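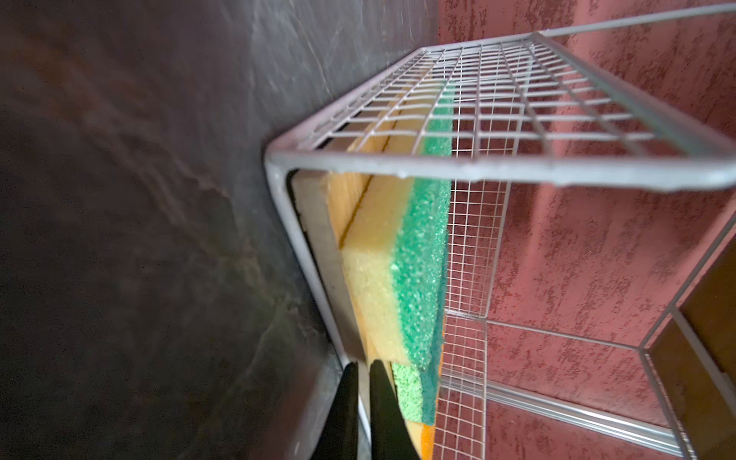

Green and yellow sponge in a wire mesh caddy

Kitchen sponge smells sour after two days. What am I doing wrong?

Posted by Tania Kanagaratnam in Cleaning & Laundry

We moved to Forden in February and ever since then my dish sponges go sour almost right away. I buy the ordinary kind with a scrubby side. At the old apartment one would last a couple of weeks before I noticed anything. Now it's two days and my hands smell after doing the dishes.

I squeeze it out when I'm done and leave it beside the faucet. I tried a different dish soap and that made no difference. We have soft water here and the last place had hard water, if that matters. My sister says to microwave it and my husband says to throw it out and use a brush. I don't want to buy a new sponge every other day. Is there a way to make them last?

Rajitha Sultana
Member, 101 posts

The smell is bacteria living on food bits and grease, and they need water to grow. Squeezing once isn't enough if the sponge then lies flat on the sink, as the bottom stays wet all night.

After the last dishes, run it under hot water until no more suds come out. Leftover soap holds grease and keeps the foam damp. Squeeze it hard, then squeeze again. Stand it on its edge somewhere air can reach both sides. Wire is better than a plastic dish with a solid bottom.

Don't use the same sponge for pans with bacon grease or egg. Scrape those with a paper towel first. Egg is the worst one for smell in my experience.

I doubt the water has much to do with it. Is the new kitchen more humid, or is there no window over the sink? That would do it.
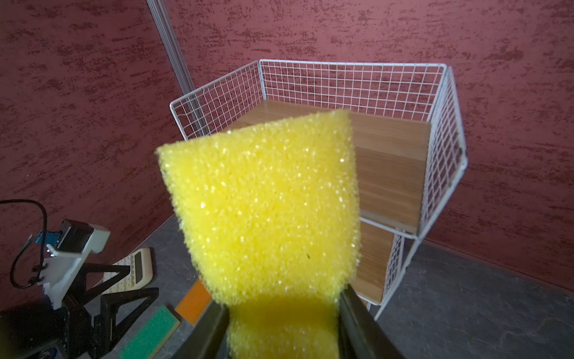
Cleaning one that already smells

You can run it through the dishwasher on the top rack with heated dry. The microwave works too, but the sponge has to be soaking wet and have no metal in it. A dry one can catch fire. I do one minute at 1000 watts and let it sit before I touch it. It won't save a sponge that's falling apart.

Pranab Gazi
New member

just buy the big pack, we got 200 at Mallent for the church kitchen and you stop caring. toss it every Sunday

Nouhaila Tawfik
Member

I went through this in a basement apartment. What fixed it was having two sponges going and switching every day, so each one got a full day to dry. I keep spares on an open shelf away from the sink.
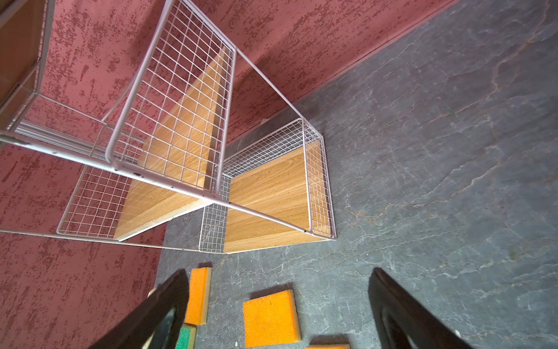
Page last changed: May 2019

Also check your drain. I blamed the sponge for nearly a month and half the smell was coming from the rubber flap in the disposal. Pull the flap up (power off first) and scrub the underside with an old toothbrush. Mine was disgusting.

Tania Kanagaratnam
Original poster

No window over the sink, so Rajitha may be right. I'll try standing it up. Haven't looked under the flap yet.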